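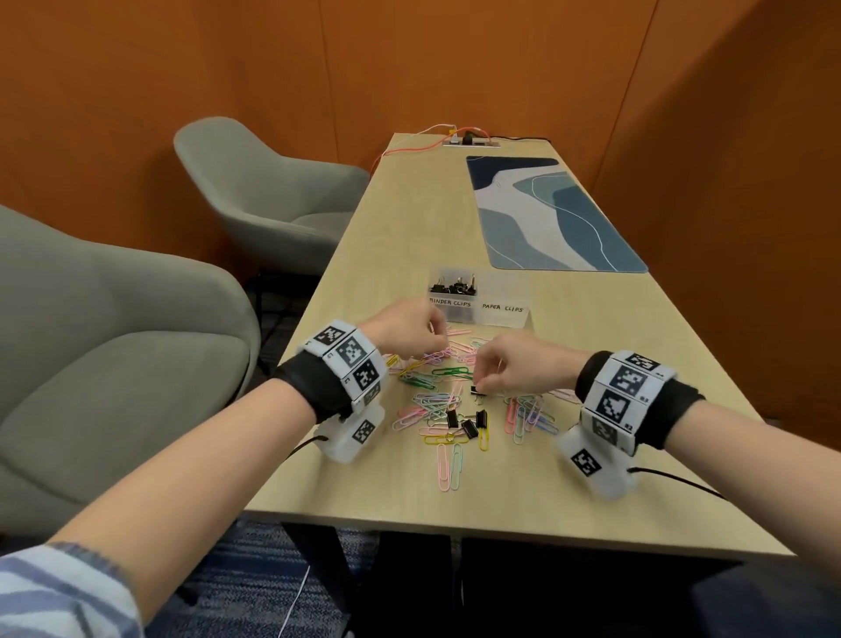 Section 4. Recording a hand baseline before you compare grippers

Before you mount either the Bostevari or the Flarnoda gripper, please take a little while to record a person doing the same sorting job. It feels like a detour, I know, but the Drendimstead comparison sheet reads so much better with a human run in the first column.

1. Strap a tracking band on each wrist, snug but comfortable, with the square markers facing out. Push long sleeves up toward the elbows first - a cuff that slides down over a marker will spoil a good take.

2. Lead each cable away from the work area and leave enough slack for a full reach across the table.

3. Set the divided box just beyond the pile, with the labels toward the person sorting. Binder clips go in the left compartment and paper clips in the right.

4. Mix the binder clips in among the paper clips and spread everything out a bit. Small black clips half hidden under colored ones are exactly the kind of pick that separates one gripper from another.

5. Start the Eze recorder, hold both hands still for 5 seconds, and then sort at an easy, everyday pace. Stop at 2000 frames.

Note: It's fine to work with both hands at once. Keep the markers turned outward as the hands come together over the box.
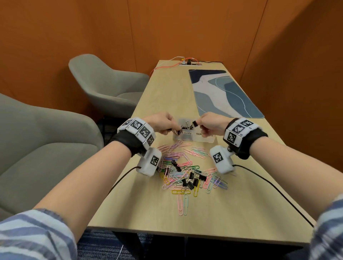
Do I need a new hand baseline for every gripper I try?
One baseline will do for all of them, as long as the table, the box and the mix of clips stay the same.

Caution: Take both bands off before you power up an arm. A trailing cable and a moving joint are a bad pair.

6. Save the run under the name "hand" and go on to Section 5, where you'll mount the first gripper.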